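Sorting out a loved one's papers and keepsakes

Posted 12/30/20

I've just finished writing my aunt's obituary for the Markgate paper, and I learned a few things at the kitchen table that I wish I'd known at the start.

Get the dates on one sheet before you write a word. Birth, schools, marriage, jobs, moves. I had three versions of the year she left Tovby, and the right one was on the back of a wedding photo -- in pencil, of course!

Pencil is what you want on photos, by the way, a soft one, pressed very lightly near the edge. Biro dents the paper and shows through on the front.

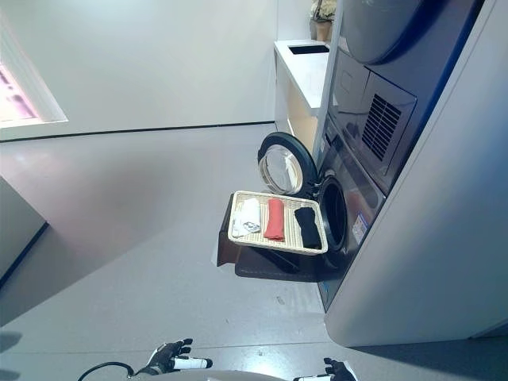
How do you get old photos out of a sticky album without tearing them?

Slide a length of plain dental floss behind the corner and saw gently from side to side. If it won't budge, leave it where it is and scan the whole page.

Ask what the paper charges before you get attached to your wording. Ours was 30 pence a word, and my first go came to 295 words (I do run on), so out went the whole paragraph on her dahlias. I kept the long one for the order of service.

Newspaper cuttings go yellow very quickly. Photocopy them onto decent paper and keep the originals flat in a folder, well away from the loft. I keep mine in the spare room wardrobe, in a shoebox with the hymn sheets and her old bus passes.

Read the finished thing aloud to one relative from each side of the family. Mine found 4 spelling mistakes, two of them in cousins' names.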